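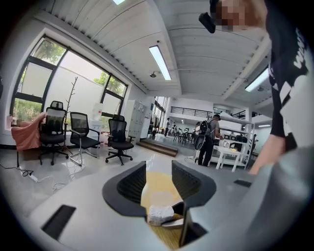
What Is on the Ceiling?

A ceiling in an office or workshop does several jobs. It hides pipes and wires, it carries the lights, and it often holds part of the system that protects the room from fire. Most of the parts are easy to spot once you know their names.

The lights

A long, thin ceiling light is often a fluorescent light. It is a glass tube with a metal cap at each end. The air has been taken out of the tube and replaced with a small amount of gas and a tiny amount of mercury. The inside of the glass is coated with a white powder called phosphor.

When the light is switched on, electricity passes through the gas. The mercury gives off ultraviolet light, a kind of light that people cannot see. The phosphor absorbs it and gives off white light instead. The glow comes from the powder on the glass.

A long tube spreads its light over a wide area. A person sitting at a desk under a long light sees softer shadows than a person sitting under one small, bright bulb. To test this at home, hold a pencil above a sheet of paper under a small flashlight, then under a long kitchen light. The edges of the two shadows look different.

Many buildings now use LED tubes. These are made in the same shape but have rows of small electronic lights inside and contain no mercury. From the floor, it can be hard to tell the two kinds apart.

The sprinkler

A fire sprinkler head is a small metal part joined to a water pipe. Some heads hang below the ceiling. Others sit almost level with it, under a flat cover. In most buildings, the pipe is full of water all the time, and a plug in the head keeps the water in.

The plug is held shut by a part that reacts to heat. In many heads, this part is a glass bulb filled with colored liquid. Liquid expands when it gets hot. If there is a fire below, the liquid expands until the glass breaks, the plug drops away, and water comes out. The water hits a metal plate called a deflector, which spreads it in a wide pattern.

A common type of bulb breaks at 155 degrees Fahrenheit. A warm summer day is far too cool to break it. Smoke does not break it either.

In movies, every sprinkler in a building often goes off at once. Most real systems do not work this way. Each head opens by itself, when the air next to it gets hot enough — so a small fire may open only one or two.

Never hang anything from a sprinkler head or throw a ball at one. A hard knock can break the bulb, and the water will keep flowing until an adult shuts off the valve.

The window

A large window may be divided into smaller pieces of glass called panes. Smaller panes are lighter and easier to replace. The bars between them help to hold the glass in place.

Daylight is brightest close to the window and gets weaker toward the back of the room. For this reason, a room with a big window can still need ceiling lights in the daytime. Trees outside change the light too. Their leaves block part of the sunlight in summer, and trees that drop their leaves let more of it through by late November.

The chairs

Office chairs often have a mesh back. Mesh is a net of strong threads stretched over a frame. Air passes through the holes, so the sitter's back stays cooler than it would against solid padding.

Many rolling chairs have five legs, or spokes, with a small wheel called a caster at the end of each. Five legs spread the weight over a wide area. With only three, the gaps between the legs would be larger, and a person leaning over a gap could tip the chair more easily.

Other chairs have a sled base. This is a frame made of bent metal tube that rests along the floor, with no wheels. A sled base stays where it is put.

Words to know

Caster: a small wheel that can swivel in any direction.
Deflector: the plate on a sprinkler that spreads the water.
Pane: a single sheet of glass in a window.
Phosphor: a powder that glows when ultraviolet light reaches it.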